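Session 4: Baked Custards and Bread Puddings

Handout for the evening baking course, Botley kitchen. Read it before class and bring it with you. It will get sticky, so don't worry about keeping it clean.

Last session was stovetop custard. This time the eggs thicken in the oven, and the heat is gentler and slower. The recipe is small on purpose. Everyone makes their own dish, start to finish, and takes it home.

Bring with you:

- an apron and two dish towels
- a lidded container or some foil for the ride home
- your notes from the stovetop session

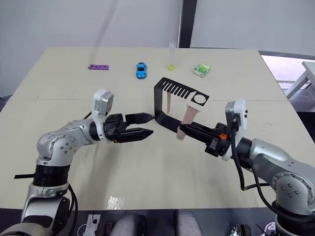
## What the eggs are doing

Egg proteins unfold when they warm up and then link together. In a custard they are spread out through milk and sugar, so they set at a higher temperature than plain eggs would. A baked custard is set when the center reads 78°C on a probe. Go much past that and the proteins squeeze out water. You get small holes, a grainy texture and a puddle in the bottom of the dish.

More sugar means a slightly higher setting point. More yolk means a softer, richer set. More white means a firmer one that will stand up if you turn it out. The class recipe uses whole eggs plus extra yolks and falls in the middle.

Starch changes the rules. Bread in a pudding soaks up the custard and protects it, so bread pudding forgives a few extra minutes in the oven. Plain custard doesn't.

## Class recipe: plain baked custard

Makes one shallow dish, enough for 4.

- 2 cups whole milk
- 2 large eggs
- 2 egg yolks
- 1/3 cup sugar
- 1 teaspoon vanilla
- pinch of salt
- nutmeg for the top

1. Heat oven to 325°F. Put a kettle on for the water bath.
2. Warm milk in a small pan until it steams at the edges. Don't boil it.
3. In a bowl, stir eggs, yolks, sugar and salt with a fork or whisk. Stir, don't beat. Foam on the surface bakes into a rough skin.
4. Pour in the warm milk slowly, stirring the whole time. Add vanilla.
5. Strain into a measuring jug. Let it stand 5 minutes and skim off any bubbles.
6. Set the baking dish in a roasting pan on the oven rack. Pour custard into the dish, grate nutmeg over it, then pour hot water into the pan to come halfway up the side.
7. Bake 35 to 45 minutes. Start checking at 30.
8. Lift the dish out of the water as soon as it is ready. Left in the bath, it keeps cooking.

Cool on a rack for an hour, then refrigerate. It slices better the next day.

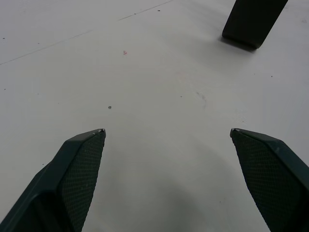
Checking for doneness takes practice. Nudge the dish. The outer two inches should hold still and the middle should wobble like gelatin. If the middle moves in waves, it is still liquid. A knife put in halfway between the edge and the center should come out clean; if it comes out clean from the dead center, you have probably gone a little too far.

Ovens vary a lot. The two on the left side of the room run hot, so if you are working there, set the dial 10 degrees lower and check sooner.

## Variation: bread pudding

Use the same custard. Cut day-old bread into 1-inch cubes, enough to fill the dish loosely to the rim. Spread cubes on a cookie sheet and dry them in the oven for 10 minutes. Butter the dish, add the bread, pour the custard over and press down with the back of a spoon. Let it soak 20 minutes before baking. If the top cubes look dry, press them down again.

Raisins should go in the middle layer, where they won't scorch. Chocolate pieces can go anywhere. Fresh fruit gives off water, so cook berries or apples first and drain them.

If you want to make this for a crowd, work by weight. For a large roasting pan, use 900 g of bread and scale the custard up until it comes just below the top of the cubes. It will need longer in the oven. Use the probe and ignore the clock.

## Common problems

| What you see | Likely cause | Next time |
|---|---|---|
| Small holes through the custard | Oven too hot, or water bath boiling | Lower heat, add cooler water to the pan |
| Watery layer on the bottom | Overbaked | Take it out while the center wobbles |
| Bits of cooked egg | Milk too hot or added too fast | Pour slower, always strain |
| Rough, bubbly top | Beaten instead of stirred | Stir gently, skim before baking |
| Dry bread, loose custard | Not soaked long enough | Give it the full 20 minutes |

A custard with holes in it is still fine to eat. Put fruit on top.
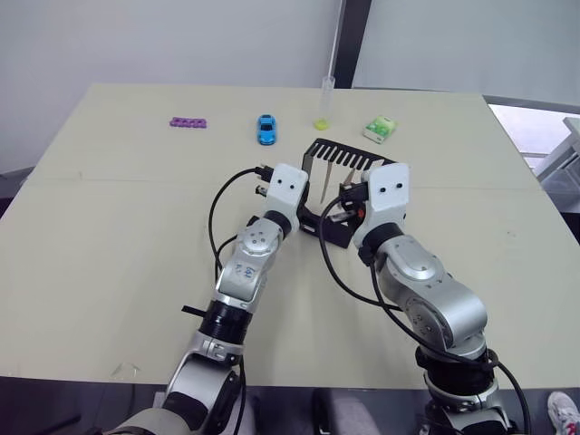
Storage is simple. Cover the dish once it is fully cold and keep it in the refrigerator for up to three days. Plain custard does not freeze well; it weeps when it thaws. Bread pudding freezes fairly well if you cut it into squares and wrap each one. Reheat the squares from frozen at 325°F for 20 minutes, covered, then 5 minutes uncovered.

## Before next session

Make one custard at home in your own oven. Write down:

- the dial setting
- the total baking time
- the center temperature when you took it out
- whether there was any water in the dish the next morning

Bring the notes. The June sessions are on pie fillings, and the first one uses the same custard in a prebaked crust, so it helps to know how your oven behaves before then.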